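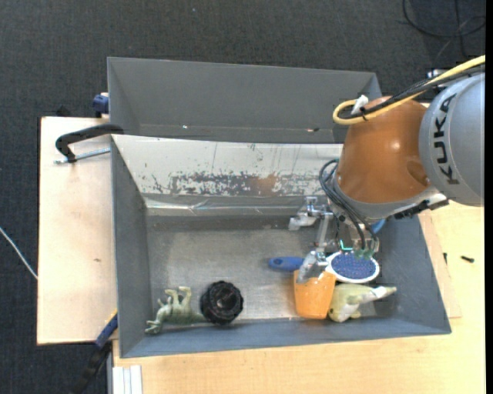
Tempo de leitura: 2 min

Figura 3. Braço KUKA da célula Clendau com a garra sobre a caixa da frente; à esquerda, os grampos junto à tábua de madeira.

3.2 Montagem e manutenção da célula

Convém demorarmo-nos um pouco na montagem, porque foi ela, mais do que o código, que nos ocupou as primeiras semanas de fevereiro e que nos ensinou quase tudo o que relatamos na secção 4. A célula Clendau assenta num tampo de madeira clara, com duas caixas cinzentas dispostas uma atrás da outra (Figura 3). De início confiámos no peso das caixas, e arrependemo-nos: ao fim de 84 ciclos a caixa da frente já se tinha deslocado o bastante para obrigar a nova calibração. Passámos então a usar grampos, que reapertamos à mão no começo de cada sessão, com calma e sempre pela mesma ordem.

O percurso dos cabos mereceu-nos igual carinho. O cabo amarelo, grosso, corre por cima do braço e faz uma volta apertada junto à articulação cor de cobre, acompanhado de um feixe de cabos pretos; os mais finos descem pela frente da garra até aos conectores verdes. Na primeira versão deixámos estes últimos demasiado esticados, e a rotação do punho acabava por soltar um deles (sempre o mesmo, para nosso desespero!). Demos-lhes mais folga, e a falha não voltou nos 4000 ciclos seguintes.

Os dedos da garra são limpos a cada 400 preensões e inspecionados a cada 1000, altura em que revemos também o painel claro do fundo da caixa, cuja pintura está bastante lascada e riscada. Pensámos repintá-lo, mas preferimos manter a superfície tal como está até ao fim da série Fletenwood, para que as imagens de profundidade continuem comparáveis entre si. Os objetos, entre eles um recipiente laranja, uma escova azul e branca e alguns bonecos de animais, são os do conjunto Strachan reduzido, descrito na secção 3.3.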